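Contract says arbitration, but the supplier wants to go to the court in his own country. What can we do?

Posted in: Contracts and trade disputes
Wednesday, October 3, 2018

Reet Sproģis

Hello to all. I have read this forum for a long time but it is my first time to write, so please excuse me if the topic is not in the correct place.

I work in a small company that imports kitchen fittings. We have 12 employees and no lawyer in the house. Last year we signed a supply contract with a company named Grellosetti, which is in another country. The contract is nine pages and was prepared by them. Near the end there is a clause that says "all disputes arising from this agreement shall be finally settled by arbitration," and then it names a city, but it does not name any institution or any set of rules. It does not say how many arbitrators. The language is also not mentioned.

In January we received a delivery where a large part of the hinges was the wrong size. We wrote to them within the period for complaints, they answered politely, and after this nothing moved. We kept back a part of the payment. Now we have a letter from their lawyer. He says that they will bring the case to the commercial court in their city, that the arbitration clause is "too unclear to have effect," and that we have 20 days to pay everything.

My boss is of the opinion that we should simply ignore the letter, because the contract says arbitration and so the court cannot do anything. I am not so sure about this. My concrete problems are:

Is a clause without institution really without effect?
If they start in the court, must we answer to the court at all?
If there is an award in our favor one day, is it worth something in their country?

The sum is not enormous, but for us it is painful. Both countries have signed the New York Convention, I checked this. Thank you in advance for every advice.

Kuusk

Don't pay. If it says arbitration then it is arbitration, end of story. We had the same thing with a transport company and they were only bluffing, after one strong letter from us we never heard from them again. Lawyers write 20 days because it sounds serious.

Laimutė Dzene

Hello Reet. I am not a lawyer in your country, but for over 12 years I have worked with trade contracts, first at a freight company and now at Brunlow, so I can tell you how I would look at it. I would be careful with the answer before mine. Perhaps it was good for his case, but to ignore a court is one of the most expensive mistakes a small company can make.

Let me go through your points in order.

The clause without an institution

A clause like yours is usually called "ad hoc" arbitration. It is not elegant, but in many countries it is valid. The important thing is that both sides clearly agreed to send disputes to arbitration, and the sentence you quoted seems clear to me on this. When the rest is missing, the arbitration law of the place you named normally fills the holes. It says how many arbitrators there are if the parties are silent, and which court or authority appoints them if the other side refuses to cooperate. So the first thing to read is the arbitration law of that city's country. It is often available in English and it is shorter than people fear.

There are some clauses that really fail, for example when one paragraph says arbitration and another says that the courts of a certain city decide everything. Please read all nine pages again with this in mind. Read also the general terms of sale, if they were attached or if the contract refers to them. Sellers like to put a court clause in there - in small letters on the back of the invoice.

If they go to court

You should react, and quickly. Under the New York Convention a court of a member country has to send the parties to arbitration when one of the parties asks for it, unless it finds the agreement void or impossible to perform. Look at the words "when one of the parties asks." In most places the judge will not do it alone. If you are silent, the court may continue without you and give a judgment. If you answer on the main matter, the hinges and the payment, and you forget to object, you may lose the right to arbitration because you accepted the court.

For this reason, the objection should come first, before any defense on the facts, and it should be written by a local lawyer who knows the deadlines there. The deadline in the lawyer's letter and the deadline from a court are two different things. The first one is only his wish. The second one you must respect.

What I would do this week

1. Collect the signed contract, the general terms, the orders, the delivery papers and all e-mails about the complaint, and put them in order by date. Print the e-mails also, with the header where the day and hour can be seen.
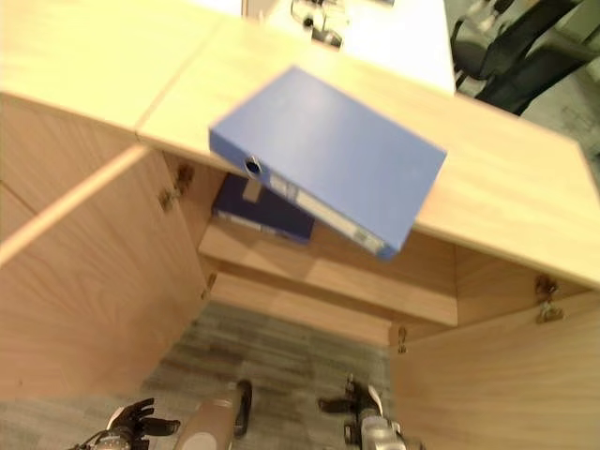

2. Write a short and calm answer to their lawyer. Say that you do not accept the claim, that the contract has an arbitration agreement, and that you will rely on it before any court. Do not discuss the hinges in detail in this letter.

3. Ask for a price from a lawyer in the supplier's country. For a first opinion I once paid 300 euros, and it was well spent, but this can be very different from one place to another.

4. Keep some of the wrong hinges in their original boxes. An arbitrator may want to see them, or an expert.

5. Offer mediation, if you still want to buy from them. It is not a weakness to offer this, and you can write that it does not change your position.

Is an award worth something?

With both countries in the Convention, yes, in principle. You take the award to the court there and ask for recognition. The reasons to refuse are few and the court should not judge the case again. But please calculate before you start. You pay the arbitrator, perhaps a translator, and your own lawyer, and it is not certain that all of it comes back to you. For a small sum, a discount on the next order is sometimes the better result.

For your next contract, copy the model clause of an arbitration institution word for word and fill in the place, the number of arbitrators and the language. One arbitrator is enough for a company of your size.

Markari

Agree with Laimutė. Only one thing to add: check if you have legal expenses insurance, some business policies include contract disputes abroad. You normally must tell the insurer before you hire the lawyer, otherwise they may refuse to pay.

Reet Sproģis

Thank you very much, especially to Laimutė for so much detail. I looked again in the general terms and there is indeed a sentence about "competent court at the seat of the seller," but the main contract says that it has priority if there is a contradiction. I will show both to a lawyer before we answer. About the insurance I must ask my boss - he is back on Monday.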